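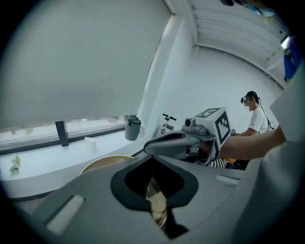
I have now spent a whole afternoon picking things up and putting them down again, and I'd like it known that I was bad at it. My best run was 11 clean grabs in a row before I fumbled one, and Hadiza Sani, who was keeping score, very kindly said that the fumble would be useful too.

Sani leads the hands group at Grendbridge, and her question is one I'd never thought to ask. If you want to teach a robot arm to do household jobs, who should do the showing? The usual way is to drive the arm itself with a controller, which is slow and a bit miserable (I tried that too, and we won't discuss it). Her group leaves the arm in the cupboard. You hold a gripper in your own hand, it has a camera on it, and you just get on with the job while it records what the gripper sees.

There's a catch, of course. A video of a gripper closing on something doesn't tell you where that gripper was in the room, and the arm needs to know. So the grippers carry blocks printed with chunky black-and-white squares, a bit like crossword grids gone wrong, and software can work out position and tilt from how those squares look to a camera. When two people work close together, one person's camera can pick up the other person's block, and that was the bit that got Sani excited. 'We'd been treating the second person as clutter,' she told me. 'Then we thought, hang on, they're carrying a ruler!'

The method is called Praker and the result is simple enough to fit on a napkin. The group recorded 600 short demonstrations, all by pairs of people, and trained the same arm twice. With each gripper's path worked out on its own, the arm managed 300 of its test grabs. With the paths corrected using glimpses of the partner's block, it managed 71 more from the same set of tries. Same people, same recordings, no new kit.

I asked what goes wrong. Shiny things, mostly. Anything creased and glittery changes its looks every time you tilt it, and sleeves are a menace as well – one loose cuff across the block and the reading is gone. Malý, the rival method she measures herself against, drops those moments altogether. Praker keeps them and guesses across the gap, and Sani admits the guesses get poor if the gap drags on.

A second round starts in September at a borrowed flat in Basholm, with smaller blocks and, I'm told, a rule about rolling up your sleeves. I've asked to come back and have another go.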